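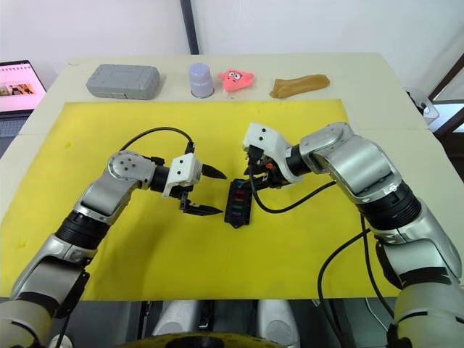 Two grippers and a fuse block over the yellow mat.

Jun 11, 2019
Subject: Re: [drindale-parents] Field day and the reading log

> Can someone explain why the reading log has to be signed every
> night, including the night of field day? My daughter read the back
> of a sunscreen bottle and I counted it. Also, has there been any
> word on the April survey? I filled it out twice by accident.

I'd accept the sunscreen bottle. It has chapters, more or less, and a strong point of view.

On the log: the handbook says 39 signatures gets your kid the Harnitz pizza coupon, and field day is a school night like any other. My son is stuck at 6. He reads constantly, but he reads under a blanket with a flashlight and I am apparently not supposed to know about it, so I can't very well sign for it. We have discussed this. He thinks the coupon is beneath him.

On the survey: the Mancuso building got 109 responses (108 if you take back your extra one). Most of them were about the pickup line. The question was about the music program. I was at the meeting where the results were read out, and there was a long silence after "please repaint the arrows," which came up under "What instruments would your child like to try?"

The music answer, for those who did answer it, was drums. The school has $985 set aside and would like us to consider the recorder.

There's another meeting before the summer break, in the Skevis Room, the one with the small chairs. If you want to speak about the arrows, please wait for the arrows part of the agenda. If you want to speak against the recorder, come early and sit near me.

Does anyone still have the big orange water cooler from last year? It has our name on the lid and I'd like it back before field day.

A Drindale fourth-grade parent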